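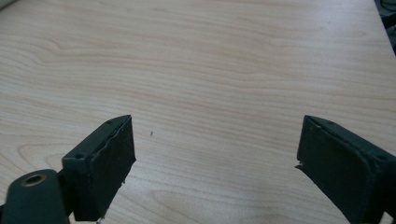 Zuletzt geändert: Dezember, 22:40 Uhr

Praritz dreht das Spiel im letzten Viertel

Die Basketballerinnen des BC Praritz haben ihr Heimspiel gegen Ludari mit 70:63 gewonnen und gehen als Tabellenzweite in die Winterpause. Vor 600 Zuschauern lag die Mannschaft von Trainerin Bouchra Hegazy nach drei Vierteln noch mit sechs Punkten zurück. Beste Werferin war Viorica Kneževič mit 25 Punkten, elf davon erzielte sie in den letzten acht Minuten.

Ludari kam besser in die Partie. Die Gäste trafen vier ihrer ersten fünf Würfe und nutzten mehrere Ballverluste im Praritzer Spielaufbau. Hegazy nahm früh eine Auszeit und stellte auf Zonenverteidigung um. Bis zum Ende des ersten Viertels blieb Praritz trotzdem im Hintertreffen, 14:21 stand es nach zehn Minuten.

Im zweiten Abschnitt kam Réka Vass für die bereits mit zwei Fouls belastete Valbona Angelovski ins Spiel. Vass holte in kurzer Zeit fünf Rebounds und brachte ihre Mannschaft mit einem Korbleger auf drei Punkte heran. Zur Pause führte Ludari 36:32.

Nach dem Seitenwechsel zogen die Gäste wieder etwas davon. Praritz vergab drei Freiwürfe in Folge und fand von außen keinen Rhythmus. Mit 47:53 ging es in das Schlussviertel. Dort verteidigte die Heimmannschaft über das ganze Feld und erzwang schnelle Abschlüsse. Kneževič glich drei Minuten vor dem Ende mit einem Dreier zum 61:61 aus, Angelovski brachte Praritz mit zwei Freiwürfen erstmals in Führung. Ludari gelang danach nur noch ein Korb aus dem Feld.

„Wir haben drei Viertel lang zu viele zweite Chancen zugelassen“, sagte Hegazy nach der Partie. „Am Ende haben wir die Rebounds geholt, und dann fallen vorne auch die Würfe.“ Ludaris Trainer Szymon Gajewski sah die Freiwurfquote seiner Mannschaft als entscheidend an. Seine Spielerinnen hatten sieben von 16 Versuchen verwandelt.

Angelovski musste kurz vor Schluss mit ihrem fünften Foul vom Feld, kann im nächsten Spiel aber eingesetzt werden. Nicht im Kader stand die zweite Aufbauspielerin, die wegen einer Bänderdehnung im Sprunggelenk seit zwei Wochen pausiert. Der Verein rechnet nach der Winterpause wieder mit ihr.

Zum Auftakt der Rückrunde tritt Praritz auswärts in der Nikolovski-Halle an. Spielbeginn ist um 18 Uhr. Gegner ist der Tabellenführer Skovuvex, der das Hinspiel mit elf Punkten Unterschied gewonnen hatte. Für mitreisende Anhänger setzt der Verein einen Bus ein, Anmeldungen nimmt die Geschäftsstelle entgegen.

Die Viertel im Überblick (Praritz zuerst): 14:21, 18:15, 15:17, 23:10

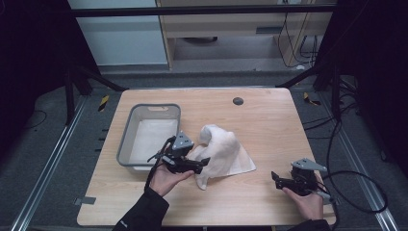
Gelten Dauerkarten auch für die Heimspiele der Rückrunde?
Dauerkarten gelten für alle Heimspiele der laufenden Hauptrunde, also auch nach der Winterpause. Für mögliche Playoff-Spiele werden gesonderte Karten verkauft, Inhaber einer Dauerkarte haben dabei ein Vorkaufsrecht auf ihren Platz.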